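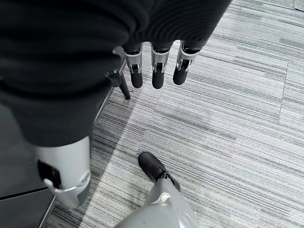 Who decides how much water a household gets in a dry year? Mostly your local water district, working inside limits that the state hands down.

I live in Adstead, where the district caps each home at 186 gallons a day once August rolls in, and I've been grumpy about it for years (my tomatoes are grumpier!). So this chapter starts with my own water bill, and then we'll get to the law.

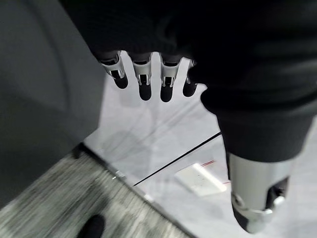 A tiered rate is just a price that climbs as you use more. Our district has 3 tiers, and the top one is where the big lawns up on Curkard Hill end up. Think of the fingers on that metal hand, side by side in a row, each built out of linked segments: a rate plan is jointed too, and when the board bends one price the next one has to move with it. Keep your own bill handy, we'll be marking it up in the first exercise.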